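Keeping Your Everyday Tools Where You Can Find Them

A few months back I spent the better part of a Saturday-style afternoon (you know the kind, where you meant to do one small thing) looking for a screwdriver so I could tighten the knob on a saucepan lid. I looked in the junk drawer, then the other junk drawer, then the coat closet, and by the time I found it on a windowsill behind a curtain I had quite forgotten about the lid. If that sounds like your house, pull up a chair. These are the habits that have stuck with us, and I've thrown in the good ones that readers have mailed in over the years.

Start with one basket, and keep it small

I know the big steel toolboxes are handsome, and if you have a garage and a workbench then by all means enjoy yours. For the little jobs around the house, though, I've come to love a plain plastic basket. It weighs next to nothing, you can see what's inside without lifting out three trays, and when something leaks or sheds sawdust you take the whole thing to the sink and rinse it.

Get one with holes in it if you can. Air moves through, grit falls out, and you can hook an S-hook or a loop of string through the rim to hold the things that always sink to the bottom. Go for a color you'd never pick for tools, too. My mother-in-law kept hers in a bright yellow one, and I don't believe she lost it once in all the years I knew her, whereas my father's gray box was forever disappearing into the gray corner of a gray basement.

As for size, pick one that you can lift with one hand when it's full. If you can't, you'll leave it at home and carry the tool by itself, and then you're right back to the windowsill.

What goes in ours

A Phillips screwdriver and a flat one, both medium. A tape measure. A small hammer. Pliers. A pencil, and a second pencil for when the first one walks off. Picture wire, a handful of felt pads, painter's tape, and a jam jar with a good lid for screws. I used to keep a drill in there as well, an old Drillow with a cord as long as the driveway, but it tangled with everything and now it lives on a shelf by itself, where we're all happier.

Please don't buy a boxed set of 40 pieces to get the four that you'll use. I did that when we moved into our first apartment, and I'm still finding odd little bits from it in coat pockets.

A word on handles

If you only spend a bit more on one thing, spend it on the screwdriver. A fat grip with some rubber on it is so much kinder to your hand than the skinny hard plastic sort, especially if your fingers get stiff in the winter the way mine do. Look for a handle in two colors, because black on its own vanishes under a sofa and a stripe of something brighter gives you half a chance. And if there's a hole at the end of the handle, use it! A nail inside the closet door, a cup hook under a shelf, a loop of cord on the basket itself – any of those will do.

Set it down where you'll see it

Now, this one will sound fussy, but bear with me. When I'm working on the floor (bed legs, drawer slides, the bottom hinge of a cabinet) I lay the screwdriver down right next to the basket and nowhere else. I don't put it on the chair behind me or in my back pocket, and I certainly don't leave it on top of the piece I'm fixing, where it's bound to roll off and land on my foot. Povilas Liepiņa, who wrote in from a house with three small boys in it, calls this "parking," and the boys have picked it up so well that they now tell him off when he parks badly.

It matters even more on a patterned floor. Ours has marble-look swirls in gray and white, very pretty, and it will hide a silver screw from you until the moment you're barefoot.

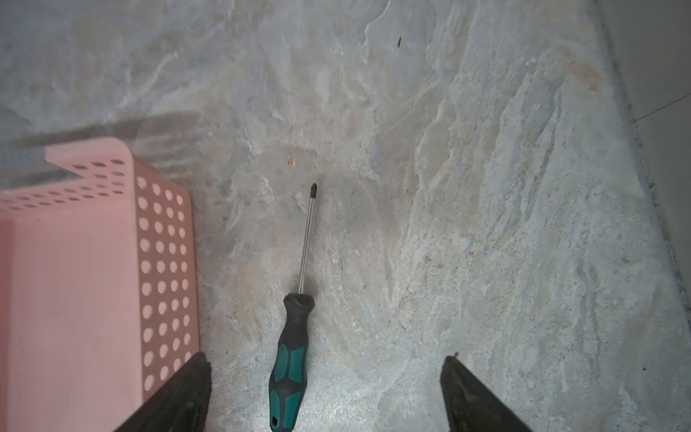

Looking after a hard floor while you work

Marble-look floors, tile, and real stone all have one thing in common, and it's that they don't forgive a dropped hammer. Before you kneel down to anything, spread an old bath towel. It saves the floor, it saves your knees, and small screws stay where they fall and don't go skating off beneath the refrigerator.

Sweep first, too. A bit of grit under the foot of a heavy dresser will leave a scratch as long as your arm. If you do end up with a dark scuff from a rubber sole or a rubber grip, try a clean pencil eraser before you reach for anything in a bottle. On real stone please stay away from vinegar and lemon, which can dull the shine. Warm water with a drop of dish soap has always been enough for us.

Tips from readers

Châu Đỗ keeps a flat magnet in the bottom of the basket under a square of felt, and loose screws gather there by themselves. I tried it that same evening and have been pleased with it ever since.

Phong Văn ties a scrap of ribbon to any tool that's on loan from a neighbor. When the ribbon starts to look dusty, it's time to walk the thing home.

Ezequiel Maldonado wipes his screwdriver shafts with a barely oiled rag every April and again when the heat comes on in the fall. He lives near the water, where rust is quick, but it's a nice habit anywhere. Just go easy on the oil, and keep it off the grip or you'll be chasing it around the room.

Putting it all back

When the job's done, I carry the basket to the kitchen table and tip out the jar. Anything that belongs to something goes in an envelope with its name on it (crib, blue lamp, bathroom shelf), and the rest goes back in. It takes as long as the kettle takes to boil, so I put the kettle on first. Our basket then goes on the second shelf of the hall closet, next to the light bulbs, and the saucepan lid, I'm glad to report, has been tight since February.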